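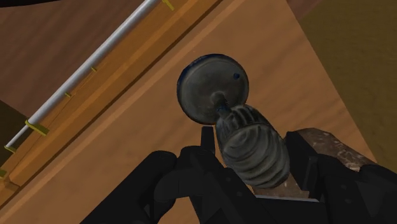
## Mon mortier en pierre sent encore l'ail après plusieurs lavages, que faire ?

**Siiri Sakalauskas** – 12 décembre

Bonjour à toutes et à tous,

Je me permets de venir vers vous parce que je tourne un peu en rond. Ma belle-mère m'a donné cet été un gros mortier en granit, acheté en août dans la boutique Wunderlich de Grosow, où elle passe toutes ses vacances. Il est magnifique, il pèse un âne mort et je l'adore. Je l'ai bien rincé, je l'ai laissé sécher sur un torchon, et le soir même j'y ai fait un aïoli pour toute la famille (un régal, soit dit en passant).

Le problème, c'est que depuis, tout ce que j'y pile sent l'ail. La cardamome pour mes brioches, l'ail. Le poivre, passe encore. Mais la semaine dernière j'ai voulu y écraser des amandes pour des petits gâteaux de Noël, et mon fils m'a demandé très poliment si c'était une recette salée.

Ce que j'ai déjà essayé :

- l'eau très chaude, plusieurs fois
- le citron, laissé toute une nuit (là, j'ai eu une petite frayeur, le fond m'a paru plus clair le matin, mais c'est peut-être la lumière de la cuisine)
- du liquide vaisselle, une seule fois, et maintenant je me demande s'il n'y a pas aussi un petit goût de savon

J'ai lu aussi qu'il fallait « préparer » le mortier avant de s'en servir, avec du riz, et bien sûr je ne l'ai pas fait. Est-ce que c'est trop tard ? Et faut-il vraiment deux mortiers, un pour le salé et un pour le sucré ? Je n'ai pas une grande cuisine et mon mari regarde déjà celui-ci d'un drôle d'air.

Merci d'avance pour vos lumières, et bonnes fêtes à ceux qui les préparent déjà !

---

**lucette_du_moulin**

Bonjour Siiri,

Rassure-toi, ce n'est pas du tout trop tard, j'ai récupéré bien pire que ça. Le mien vient d'une brocante à Flembridge, du temps où nous y habitions, et je crois que la dame d'avant n'y avait jamais fait que de la pâte de crevettes. Je te laisse imaginer l'odeur dans la voiture au retour, vitres ouvertes tout le long !

Voici comment je m'y suis prise. Il te faut du riz blanc cru, le moins cher que tu trouves, et du gros sel.

1. Mets deux cuillerées de riz dans le mortier bien sec et écrase-les en tournant, en appuyant sur les parois et pas seulement dans le fond. Au bout d'un moment tu obtiens une poudre grise. C'est de la poussière de pierre, et elle partait jusqu'ici dans ton aïoli, mais vous êtes tous encore là.
2. Jette, essuie, recommence. Tu t'arrêtes quand la poudre reste blanche. Chez moi il a fallu toute une soirée, avec la radio et un thé, et j'avais mal au poignet le lendemain.
3. Fais la même chose avec une poignée de gros sel, puis jette-le.
4. Rince à l'eau chaude sans savon, frotte avec une brosse dure et laisse sécher à l'air, retourné et un peu incliné sur une cuillère en bois. Compte une bonne journée, la pierre garde l'eau plus longtemps qu'on ne le croit.

S'il reste une odeur, pile du riz avec un peu de bicarbonate, ajoute juste assez d'eau pour faire une pâte, étale-la partout et laisse-la jusqu'au lendemain. Et n'oublie pas le bout du pilon, on lave le bol avec amour et on remet dedans un pilon qui sent encore la vinaigrette.

Pour le citron, une fois sur du granit, je ne me ferais pas de souci. Sur du marbre, en revanche, range-le tout de suite : le marbre se tache et se creuse à l'acide, j'ai perdu comme ça le joli petit mortier de ma marraine et je m'en veux encore. Si jamais tu as un doute sur la pierre, abstiens-toi.

Quant aux deux mortiers, chez nous il y a le gros pour l'ail, les herbes et les pâtes de curry, et un petit en porcelaine pour la cardamome et le safran. Le petit tient dans le placard derrière les bols, ton mari ne le verra même pas.

Bon courage, et donne-nous des nouvelles des gâteaux !

---

**pat.b**

Moi je passe tout au moulin à café et je n'ai pas ces soucis. Sinon lave-vaisselle, programme long, ça n'a jamais tué personne.

---

**Un ancien de Breltska**

Bonjour. D'accord avec Lucette pour le riz, pas du tout avec le message précédent. Le produit de lave-vaisselle s'incruste dans la pierre et vous aurez échangé l'ail contre la lessive. Sans parler de l'assiette qui se trouve à côté quand le pilon bascule.

J'ajoute une chose : ne chauffez jamais le mortier au four pour « brûler » l'odeur, on lit ce conseil un peu partout. Une pierre qui a pris l'eau peut se fendre. Mettez-le plutôt près d'une fenêtre ouverte, au sec, et soyez patiente.

Pour le goût de savon, pilez un morceau de pain rassis, deux ou trois fois de suite. La mie ramasse bien, et les poules du voisin sont contentes.

---

**Siiri Sakalauskas**

Merci infiniment ! J'ai commencé le riz hier soir, j'en suis à la quatrième tournée et la poudre est encore franchement grise – je n'ose pas trop penser à l'aïoli. Je tente le pain ensuite. Lucette, votre porcelaine, vous la prenez émaillée à l'intérieur ou brute ?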